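Datasets > Manipulation > Cloth

Home Docs Downloads Changelog Contact

# Nesero Cloth Handling Set

December 6, 2023 – posted by the Grisby data group

Nesero is a set of demonstrations of people handling clothes and small linens with a pair of handheld grippers. It was made for training two-arm policies on folding and laying out. Recording began in June at the Mukano site.

## Contents

- 1,510 episodes, one garment or linen per episode
- 317 of them marked `partial` (the fold was not finished)
- 11 task labels, listed in `tasks.csv`
- Head view video, jaw opening for each hand, and gripper pose

Episodes are stored in folders of 100. The last folder is short.

## How the demonstrations were made

The operator holds one gripper in each hand and does the task directly, with no robot arm in the loop. Every episode starts with the cloth in a heap. The operator finds two corners, clamps one in each jaw and lifts until the top edge is fairly straight. This is the `spread` phase.

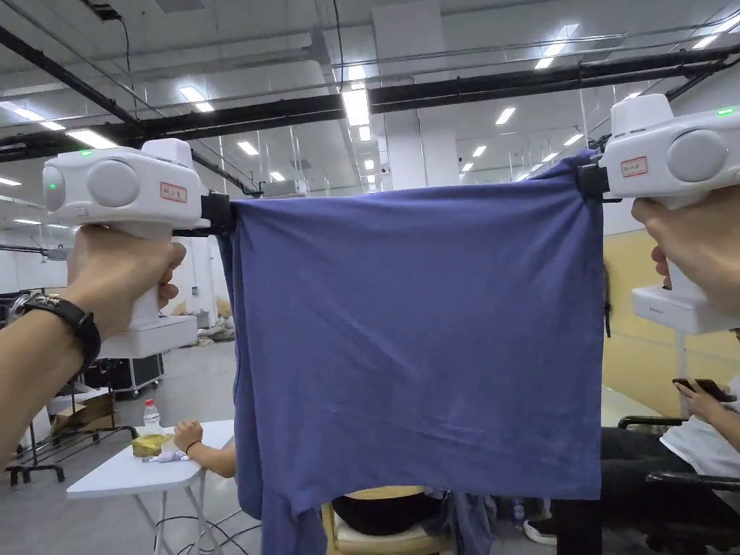
## Labels

Each episode has a task label and a list of phase times – `grasp`, `spread`, `lower`, `fold`, `release`. Phase times were set by hand from the head view. `spread` ends when the cloth starts to move down, even if it is still creased.

If a corner slipped and was picked up again, the episode has two `grasp` entries. Loaders that expect one of each will fail on these. Use `--merge-phases` to join them.

## Known problems

- Large pieces fill much of the head view during `spread` and hide the table.
- Other people and furniture show up in the background. Faces are blurred in the release files.
- Left and right jaw values were swapped in the first upload. Download again if your copy has no `VERSION` file.

## Use

Convert with `ulloa convert nesero/ --out DIR`. Ulloa writes one file per episode and keeps the folder numbers. Pose is in meters, in the head camera's starting position.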